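**Members' Forum › Workplace Change › Automated handling on the fruit packing line: effect on staff roles**

**packhouse_lead_8**

Colleagues, I should be grateful for the views of members whose sites have been through something similar. Our employer, Staltmont, intends to bring two-arm handling cells into the mixed fruit area from June. At present the baskets and plated portions are made up by hand over two shifts. Management has stated that no post will be lost, and that packers will move to what is termed "cell supervision". The written job description for that role runs to half a page and says nothing on grading.

I attach what was circulated with the consultation paper.
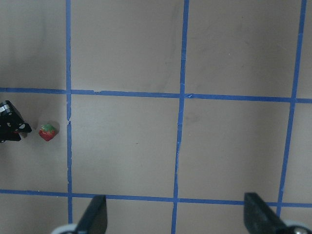
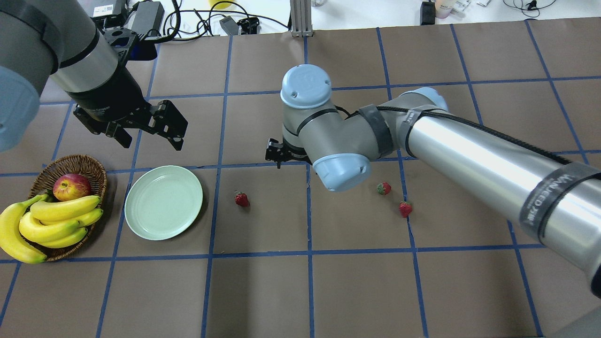
The paper gives a target of 567 baskets per shift for each cell. It does not say how many staff will attend each cell, or what they are to do when it stops. I would ask members to comment on three matters in particular: grading, breaks and training time.

**Chaturvedi_rep**

Our site made this change last year, on the bottling side. The promise regarding posts was kept. The promise regarding the character of the work was not discussed at all, and in my view that is where your branch should direct its attention. A packer who once worked beside five others now stands alone with a screen. Several long-serving members asked to be moved to goods inward within the first months.

I would advise you to obtain the staffing ratio in writing before any trial begins.

**Ah-rin Kang**

I write as a shift manager and so perhaps from a different position. I do not recognise the picture given in the previous post. At Jinier the staff who moved across were given 50 hours of paid training, and sickness absence for wrist and shoulder complaints went down in the first year. Repeated reaching over a bench is hard on the body, and we should be willing to say so.

Soft fruit is another matter. A strawberry that is gripped badly is a wasted strawberry, and the judgement of an experienced packer is still needed at the end of the line. That judgement ought to be reflected in the grade.

**Chaturvedi_rep**

I accept the point on injuries. I would only observe that fifty hours of training is a good deal more than most employers have offered. Our own members received a single afternoon and a booklet.

**vuller_nights**

May I raise the question of the night shift? At Vuller the cells were introduced on days first, with an engineer present throughout. When nights took them over there was no engineer, and the packers were expected to clear faults themselves. This was never in the agreement. It took 8 weeks and a formal grievance to have an on-call engineer put in place.

Please also ask who marks out and maintains the bench. On our site the paper and tape had to be relaid between runs, and this was added to the packers' duties without any allowance of time.

**packhouse_lead_8**

That is most helpful. Bench preparation had not occurred to us and does not appear in the consultation paper. I shall add it to our list of questions, together with fault clearing on nights.

**Ah-rin Kang**

On bench preparation I must disagree slightly. It is light work and our staff were content to do it – the difficulty arises only if the target is not adjusted to allow for it. I would ask for the time to be taken out of the shift figure and leave the duty itself alone.

**vuller_nights**

A duty is a duty, and should be listed. We shall have to differ on that.

**Moderator**

Members are referred to thread 1413, which contains the model wording on regrading and trial periods. Members are also reminded that consultation papers marked confidential should not be posted in full.

**packhouse_lead_8**

Noted, with thanks. The paper was not so marked. Our first meeting with management is at 2 pm tomorrow, and I shall report the response on staffing ratios in this thread.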